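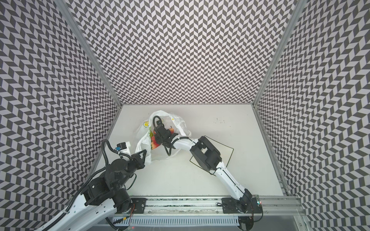
Daiane Vasconcelos wants it on record that a rule people skip when they are in a hurry is a suggestion, and that our first draft had eleven pages of suggestions. She wrote that in the margin of the draft, and I have left it there. Most of what follows is an attempt to answer her.

**Progress report to Bennani, second period**
Project: Working rules for two-arm benches (Skallon)
Prepared by: Sarla Sandhu
Date: 18 August 2025

## Where we stand

The grant asked for a set of working rules that a small lab could adopt without hiring a safety officer. We have a draft. We have also used it ourselves on the bench for 50 working days, on jobs like handling fruit in a plastic bag with both arms. I am less pleased with the draft than I was in the last report.

The plan promised that written rules would lead to cleaner data and fewer stops. The log has 381 sessions in it. In 135 of them, at least one step on the start sheet was left blank. I can't tell you whether those steps were skipped or just not ticked, and neither can anyone else here, so I would ask you not to read the log as proof of much.

## What we cut

The draft is down from eleven pages to four. Gone are:

- the color code for session types (three people, three readings of "amber")
- the weekly sign-off, which was being filled in a month at a time
- the section on "operator mindset," copied from a template I should have read more closely
- the numbered risk score

I expect some pushback on the risk score. Idorik, who reviewed the draft for us, like it and use one like it themselves. My trouble with it is that two operators scored the same task as a 4 and a 12 and both could defend their number. A score like that gives a manager something to file and tells the person at the bench very little.

## What we kept

1. Hands stay out of the enclosure while either arm is powered. No exceptions for "just nudging" an object back into reach.
2. The start position of each object is written down before the session starts, in words, even if there is a mark on the table.
3. Soft and see-through items (bags, film, netting) get their own task sheet. The sheet says what counts as done and what counts as a failed try.
4. When both arms will work on one object, the sheet names which arm goes in first and where the other one waits.
5. A session stopped by the operator is kept and labeled. It isn't deleted.
6. Cables are checked at full reach on both arms before the first session of the day.

Rule 3 took the longest to write. With a rigid box you can say "lifted clear of the table" and people agree on it. With a bag they don't. Does it count if a piece of fruit comes out and drops back in? We say no. Tineretti's guide says yes if it cleared the opening. Theirs may be the better choice for their work, but anyone pooling results from the two should know that they don't match.

Rule 5 is the one I would fight for. Before we had it, stopped sessions were quietly thrown out, which made our success rate look better than I now think it was. I have not tried to correct the old figure. There is nothing left to correct it from.

## Problems

The outside trial is late. Idorik agreed to run the four-page version on 2 benches, and neither has started. They are waiting on their own sign-off, and I've stopped guessing at dates.

We also have no good way to test whether the rules make anything safer. We have had no injuries with them and had none without them. I would be wary of any report, ours included, that claims a safety gain from numbers like that.

Daiane's other objection still stands. She thinks rule 1 should be enforced by a door switch and taken off the page. I agree with her about our own bench. The labs this was meant for may not have the money for one, so the written rule stays in, with a line saying a switch is better.

## Next period

- Rewrite the start sheet so that a blank can't be mistaken for a skipped step
- Get a side-by-side of our "done" definitions and Tineretti's
- Run the outside trial, if Idorik can start in time to finish by December
- Drop the planned poster

We are not asking for more money. If the trial slips past December, I would sooner send back that part of the budget than fill the gap with more sessions on our own bench, where everyone already knows what I want to find.

Sarla Sandhu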